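October, a little before midnight

Still wide awake, so I may as well write it all down! The choir sang the whole of the Altel piece tonight, start to finish, without stopping once. Three months ago we couldn't get past the second page without the tenors wandering off into some other key (I say this with love, I was sitting right behind them).

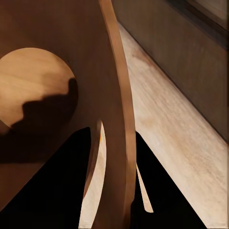

I got to the hall early because I wanted ten minutes with the low G before anyone could hear me. It still comes and goes. Naheed says to stop reaching down for it and let the jaw hang, and when I remember to do that the note is just there, fat and easy. When I forget, I sound like a door. I did the page 186 warm-up from the old green book, twice, and then the one with the rolled r's that makes my nose itch.

Then everybody came in at once with wet coats and the heating clanking, and we started straight away on the slow section. Oh, the slow section! The altos hold one chord for so long that you begin to hear other notes inside it. I'd read about that happening but never been standing in it. I had goosebumps right up to my ears and missed my own entry by a full bar.
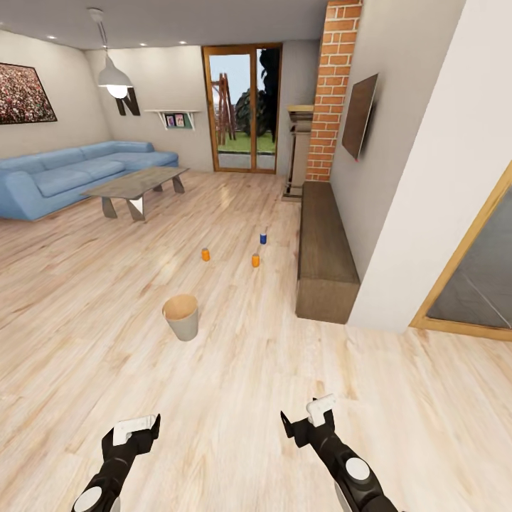 Do you need to read music to join a choir?
Many amateur choirs take singers who learn by ear, and practice tracks help a lot between rehearsals.

That was me last year, pretty much. I learned all of the spring program from recordings on the bus, and now I can follow a line on the page and know when it's about to jump. I still write the counts in pencil over the nasty bits. My copy of the Altel is more pencil than print by this point.

Good news at the break: we have the church in Marwat for the winter concert. It seats 400, and the echo is supposed to be wonderful, long enough that you have to clip your endings or you walk all over the next phrase. Tickets will be 50 cents for kids. I've already told my sister she's coming and bringing the boys.

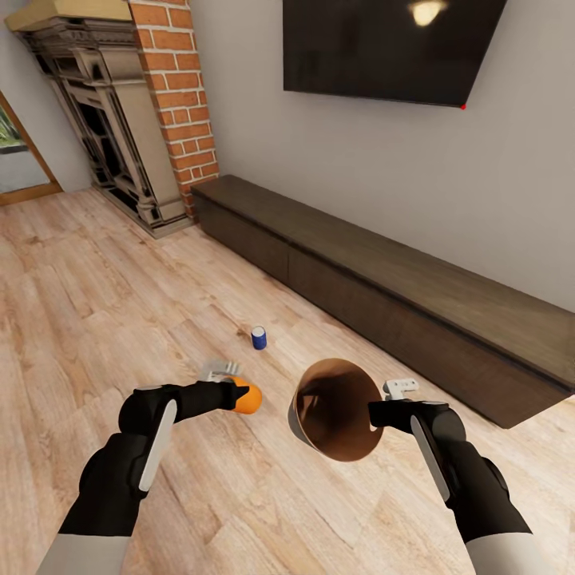
How can a singer practice quietly in an apartment?
Humming through the melody with the lips closed is a good start, and so is speaking the words in rhythm.

Must buy honey, and a black folder that doesn't squeak. Also ask about a ride to Marwat for the first rehearsal up there. Next time we take the last movement up to speed, and I can't wait. Going to hum the bass line once more and then lights out.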